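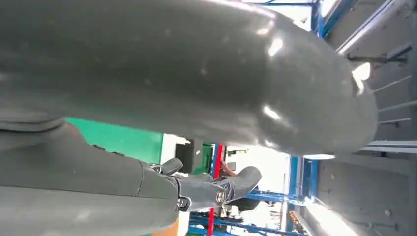 Anqi Luo: Before you touch any more code, can you tell me which end the drift starts at? If the wrist is off before the fingers even close, it's a calibration thing, and if it goes off after, I'd bet on the grip.

Okay, good question, and I had to go back to the shop to answer it. It's off before the fingers close. I ran the pick routine with nothing in the tray and watched the wrist the whole way down, and it was already leaning toward the shelf side by the time it got to the hover point. So you can cross the grip off (sorry, I know you had money on it).

Let me put everything in one place, because this ticket is spread over three group chats right now and Coach can't follow any of it.

Ticket: wrist drifts on pick, team arm "Gernel"
Opened: Sunday, October 25, 2020
Status: open
Blocking: the sorting run for the Skallow round in March

What it does: Gernel homes fine. Goes to the tray fine the first time. Then every trip after that lands a little farther over, and by trip 5 the fingers are coming down on the rim and the run stops with a position fault. Power cycle, home again, and it's perfect for exactly one trip. It's maddening!

What it's running: the Plostisik controller board we got at the start of the season, firmware build 207, and our own pick script on top. The script is the one from the branch called peng-pick. Please don't run main, main still has the old tray height in it and you'll put the fingers through the cardboard like I did.

Things I tried, in order, including the dumb ones:

Tightened the finger screws. They were a tiny bit loose, so that needed doing anyway, but no change.

Slowed everything down to half speed. The drift got smaller but it didn't go away. I got excited for about an hour over this one.

Swapped the wrist cable for the spare. No change. The spare is a lot stiffer than the original and I don't love how it bends, so I put the first one back.

Ran it without the camera plugged in, on fixed positions only. Still drifts! So vision is off the hook, which I was really happy about, seeing as I wrote vision.

Logged the wrist encoder. This is where it gets interesting. At home it reads 2625 every single time, right after a power cycle. After one trip out and back it reads a bit higher, and after the failed trip it was sitting at 3184 while the script was still sure it was home. So the arm isn't slipping and lying to us. The encoder knows it's in the wrong place and the script just never asks.

Anqi Luo: Then why does it home right after a power cycle and not in between? Are we calling the same home function?

Nope! We are not! I hadn't even looked. At startup the board does its own homing, the slow one where it goes and finds the switch. In between trips peng-pick calls go_home, and go_home is something we wrote last year for the demo arm, and all it does is send the wrist back by however many steps it thinks it went out. It never checks the switch. If a couple of steps get dropped on the way out, they stay dropped, and the next trip starts from there and drops some more. That would fit the half speed thing too, fewer lost steps when it isn't yanking.

So there are sort of two problems. We lose steps, and then we don't notice we lost them.

What I changed tonight: go_home now moves back and then reads the encoder, and if it's more than a hair off it does the real switch homing before the next trip. It adds maybe a couple of seconds when it kicks in. Ran the tray routine ten times in a row after that and didn't get a fault. The wrist still wandered on a few of them and got pulled back.

I'm leaving this open since I don't think we've found why it's dropping steps in the first place. My guess is the acceleration ramp on the wrist is set for the old, lighter fingers. The number in the config file has no comment next to it and the last person to edit it was me, in the spring, with the commit message "stuff."

Still to do:

Try a gentler ramp at full speed, with the new go_home turned off so we can see the raw drift.

Weigh the new fingers. The kitchen scale is in the drawer under the soldering station.

Somebody other than me please read the go_home change before it gets merged. It's short, I promise.

Check whether the current limit on the Plostisik board got reset when we flashed 207. I can't find where it shows that in the menus and the manual I have is for the older one.

Anqi Luo: I can do the current limit, I had to dig for that same menu on the other arm. Leave the log file on the shop laptop, not yours.

It's there, on the desktop, in the folder called gernel logs. The one ending in b is the good one. The other one I stopped halfway through when the wrist hit the rim.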